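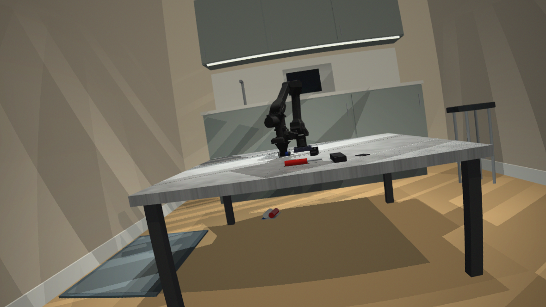 Do I need a parenting program at all? Maybe not. Most of what gets sold to parents of babies and toddlers is unproven, and I include some of what we have run at the Nenholm Family Center. A ten-month-old needs someone to talk to her and a safe place to move. A plain table with four legs is something to pull up on, and no kit we were ever sent did that job better.

So what happens on Thursday mornings?
Free play, snack, and a chance to ask Hằng Đồng about sleep or feeding. She will tell you when she doesn't know.

Will it make my child smarter?
We have no evidence of that. A flyer from last spring said "boosts brain growth." I asked for the source, didn't get one, and the line came out.
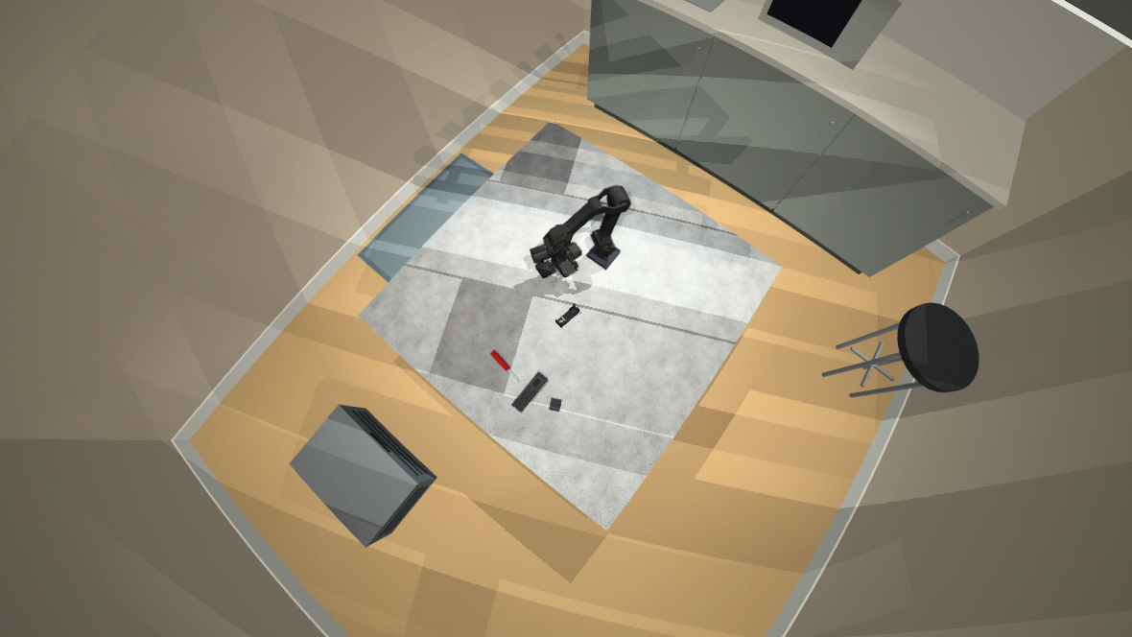

Gray-and-white mat on a wooden floor.

You surveyed 306 families. Weren't the results good?
Only 161 wrote back, and I'd guess the happy ones were more likely to. Xiaoqing Dai has the full answers at the front desk, complaints included.

Should I buy the Hodach flash cards?
I wouldn't. Read the same library book seven times if she keeps bringing it to you.

My son isn't talking yet. Should I wait and see?
No. Call his doctor and ask for a hearing check and a speech screening. "Boys talk late" is a poor reason to put it off.

Is there a fee?
No. If someone asks you to pay for a "premium" spot, it isn't us. Tell Yufang Yan.

Can grandparents come?
Yes, same rules. Phones away during snack.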